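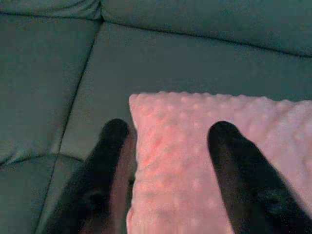 How often should throw pillows be washed?

Covers every month or so if the sofa gets daily use, and the whole pillow twice a year. If a dog is involved, double it.

I arrived at this schedule the way I arrive at most things, by ignoring the matter for 12 years and then smelling something. My aunt in Riltstead washes hers weekly and irons them, and I have stopped discussing it with her.

Check for a zipper first. Run your thumb along every seam, including the one you are sure has nothing in it. Makers like to hide zippers under a flap, presumably for sport. If there is one, take the cover off, close the zipper again and turn the cover inside out.

Plush and anything with raised dots: cold water, gentle cycle, half the detergent you were planning on. No fabric softener. It coats the pile, and the pile goes flat and slightly greasy. Dry on low or over a rack. High heat melts the tips of polyester plush, and you will be left with something that feels like a doll's scalp.

Cotton and canvas: warm is fine. Pull the corners square while damp.

Velvet: read the label, then believe it.

If the cover is sewn shut, the pillow goes in whole. Polyester fill can take this. Wash two at a time so the drum doesn't walk across the laundry room, and run an extra spin. Then dry on low with a couple of clean tennis balls, stopping every half hour to punch the lumps apart. It takes most of an afternoon and sounds like a burglary.

Foam stays out of the machine. Vacuum it, dab it, put it by an open window.

For a leather sofa, a damp cloth and then a dry one will handle most of it. Don't put a damp pillow back on leather, and be careful with bright new covers, which can leave their color behind. Sawsan Hamdan wrote in to say a red one did this to her armchair in May and that three different creams have made it shinier and no less red.

Spot cleaning, for the impatient: one drop of dish soap in a cup of cool water, white cloth, blot from the outside in. Rubbing plush gives you a clean bald patch.

Next time: getting candle wax out of a tablecloth, with and without the iron.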